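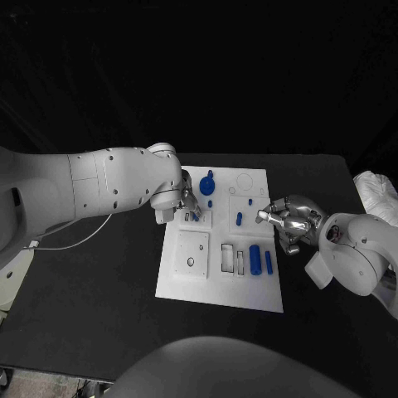 Small Blue Parts and How to Keep Them

By Ximena Ibarra
22 October 2019
6 min read

We use cookies to remember that you have already closed this notice. Get the Tovbridge newsletter in your inbox, twice a season or whenever Vasiliki finishes the layout.

My predecessor left me three things in the bench drawer: a set of hex keys with the useful one missing, a sachet of soy sauce, and a note that read "gear goes on before peg or you will be sorry." I have been making and looking after task boards for most of the time since, and I would still hand that note to a new person ahead of any manual we own. The soy sauce I threw out.

A task board, for readers who joined Tovbridge to learn chair caning and are wondering what happened to their newsletter, is a flat board with small jobs fixed to it. A peg wants a hole. A gear wants a shaft. A square plate wants something set down on it neatly, and will sit there judging you until that happens. Each job takes a few seconds when it goes well. When it goes badly you learn a great deal about your own character, and so does anyone sharing your bench.

I have strong opinions about the board itself. It should be white. Vojtěch Čierny made one in gray last winter on the grounds that white shows every fingerprint, and he was right, it does, and we spent an entire February peering at gray holes in a gray surface and missing them. White board, blue parts, dark table. You can find a blue peg on a white board with your glasses pushed up on your forehead. You can find it on the floor too, sometimes, if the floor is in a good mood.

Size comes next. People building their first board always make it too small, because they picture the parts and forget the hands. Then they stand the gear a thumb's width from the peg and can't turn one without flattening the other. Lay the parts out loosely on paper first, in a rough sort of grid, and leave more room than looks sensible. Now reach for each one in turn without touching its neighbors. If your knuckles meet anything, move it. Jozefína Slanina does this step with oven mitts on, which I laughed at until I used one of her boards.

About the fit of a peg. There is a tight fit, which is satisfying exactly once and then requires pliers. There is a loose fit, where the peg leans over like a man at a bus stop. What you want lives between them, and the way to get there is to drill a strip of scrap with holes that go up by the smallest step your bits allow, then try the same peg in all of them. Write the size beside each hole. Write it in something that won't rub off, too. I own several beautiful strips of scrap with gray smudges beside the holes.

Take the sharp edge off the hole with a few turns of a countersink. It makes the peg far easier to start, and it does away with the little crust of burr that otherwise comes off on the third try and jams everything on the fourth. Round the end of the peg while you are at it. Some of our members consider this cheating. They are welcome to their square-ended pegs and their long evenings.

Gears are where good moods go. A single gear dropping onto a shaft is a pleasant job and I would put one on any beginner's board. Two that have to mesh is another matter: the teeth meet tip to tip, the second gear perches there looking finished, and it takes a small twist to make it drop. I have watched a retired surveyor spend most of a coffee break on it, refusing help. If you print your gears, let them cool flat before you try them. A gear with a slight dish to it will pass every inspection except being used.

Now, losses. We ordered a bulk box of pegs from Lurnow when the old ones wore out, 4000 of them, which seemed like enough to see us into the next century. We are not into the next century, and I have already been back for another 400. They go into cuffs. They go into the vacuum. Vojtěch found one in a lasagna, and it was a lasagna he had made at home. Hrubý, the hardware shop at the bottom of the hill, now keeps a dish by the register for the ones that arrive there in people's pockets, and charges me nothing to get my own pegs back, though there is a look.

What has helped, in no order of dignity: a tray with a lip under every board. A magnet is useless on plastic pegs and we own two large ones. Parts that belong to a board live in a bag that is tied to that board, physically, with string. Count out, count in, before the kettle goes on. And lay an old cloth behind the table, where things tend to roll; a fallen peg lands on fabric and stays put, while a peg on bare floor has the whole building to choose from.

Čestmír Zelenák wrote in to ask whether he can paint his pegs to match his board, which is an attractive cream. He can. I would ask him to think about how much he enjoys kneeling.

He also asks how to clean the thing. Warm water, a drop of dish soap, a soft brush for the holes, then leave it face down on a rack overnight so nothing sits in the bottom of them. Don't use the blue scouring pads. They shed, and you will spend a happy minute trying to pick up a piece of scouring pad and fit it on a shaft.

The open bench runs again in the back room at Prurnosow, after the caning group has cleared its buckets. Bring a board if you have one, finished or otherwise, and bring the parts in a closed container. A yogurt pot with foil over the top is an open container; we have been through this. I'll have the drill strips out and a few spare shafts, and Vasiliki will cut paper layouts for anyone who wants to start from nothing.

If you borrowed the board with the stiff square plate in the corner, could it please come home. The plate needs easing and I have finally bought the right file. If the peg is missing, just say so when you hand it over. I have spares.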